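## Good habits for recording pick-up demos with a hand-held gripper

Thin sticks are my favorite thing to teach! They look easy, and they punish every sloppy habit. At Erholm we have 771 kitchen demos so far, and these are the rules we keep to.

**Before you start**

1. Wipe both finger pads and check the screws on each finger.
2. Open and close the gripper 8 times, all the way.
3. Set out the objects, then leave them alone until the take is over.

**During the take**

- Come in slowly, fingers wide, with the stick between the pads before you squeeze.
- Grip near one end if the task is putting it in a holder - the free end has to go in first.
- Keep your other hand out of view. No nudging!
- If you drop it, keep recording and pick it up again. A clean recovery is great data.
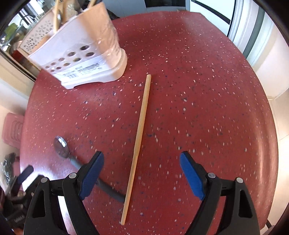 *Lozano*

With a chopstick or dowel, line up the gap between the pads with the stick and only then close. Leave the spoon and the utensil holder where they are, even if they crowd you a little. Real counters are messy, and that's the fun of it.

**Afterward**

Name the take, note any drops, and log it before you reset the counter. Bad takes go in the "review" folder. Please don't delete them.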